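The Dell, again

2025-11-08

I have been meaning to write something useful this month, and instead I am going to write about an old Dell tower. Regular readers (hello to both of you) will remember that I bought it from a bloke in Trarham who listed it as "computer, heavy". He was right on both counts. It cost me 70 dollars and most of the feeling in my left arm.

My cousin-in-law Bilal Abu Hammour, who has opinions about everything with a plug, told me I'd been robbed. Then he spent the whole of dinner explaining what he would do with it if it were his. This is how Bilal gives a blessing.

The plan is modest. Fit a better processor, blow out the fluff, and put the thing to work holding the family photos, which currently live on a laptop that makes a noise like a kettle with regrets. I have named the machine Solon, after the lawgiver, in the hope that it will bring some order to the house. So far it has mostly brought screws.

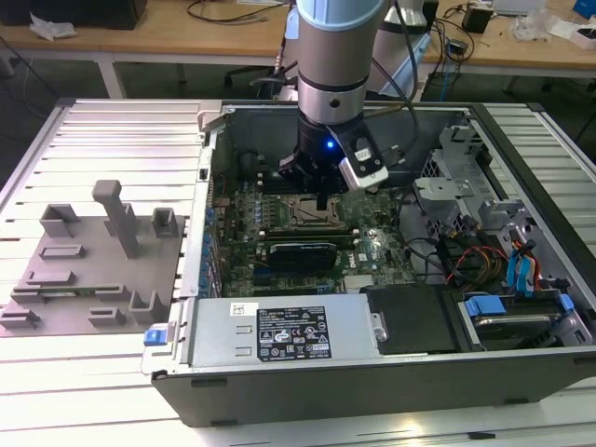
What I will say for the old office towers is that somebody once sat down and thought about the poor sod who would have to fix them. The bits you're meant to grab are blue. There's a blue latch down by the power supply and blue handles on the drives, and after an hour of squinting at black plastic you could weep with gratitude. My last build was in a case covered in coloured lights, and you needed a torch to find anything in it.

The cables are another matter. Red, yellow, black, a bit of blue, all heading for the drives by the scenic route. I own a bag of cable ties from Fakhoury Hardware that I bought specifically to deal with this sort of mess, and it is still stapled shut. I've decided that tidy cabling is like ironing tea towels. I respect the people who do it and I don't want to sit next to them at parties.

Then there's the processor. I hate this part. Every other job inside a computer is more or less furniture assembly, but the processor is a costly little biscuit that you must hold by its sides, keep level, and lower straight down into a socket full of pins that will bend if you so much as sigh at them. No sliding it about, no pressing on it to see if it's in. You line up the corner mark, you set it down, and you take your hand away as though backing out of a sleeping baby's room.

I bent a pin once, years ago, on a board I'd saved up for. I spent an evening trying to straighten it with a sewing needle and a magnifying glass while the dog breathed on my ankle. We don't talk about that board. It's in the shed, in a box marked "misc".

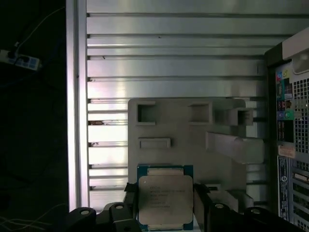
Sawsan Hakim, who reads this blog purely to correct it, has already emailed to ask about thermal paste. Yes, Sawsan, I have some. It's a tube of Simeo that's been in the kitchen drawer with the birthday candles for an unknown period, and I'm told I should replace it. I'm also told that a dot the size of a pea is right, by people who have clearly never agreed on the size of a pea. Bilal favours a cross. Sawsan favours a thin line. I favour whatever comes out of the tube, followed by mild panic and a paper towel.

The other thing I'd forgotten is how many unrelated jobs hang off a small one. To get at the fluff I wanted the compressed air, which was behind the paint tins, which meant moving the paint tins, and that's how I spent 15 minutes looking at a colour called Oatmeal Dusk and wondering who I used to be. The hallway may be getting a second coat. Solon can wait.

Next on the list is the photos themselves. There's a folder called "sort these" with 201 pictures of the same beach in it, and I'm not confident a faster processor will help me choose between them.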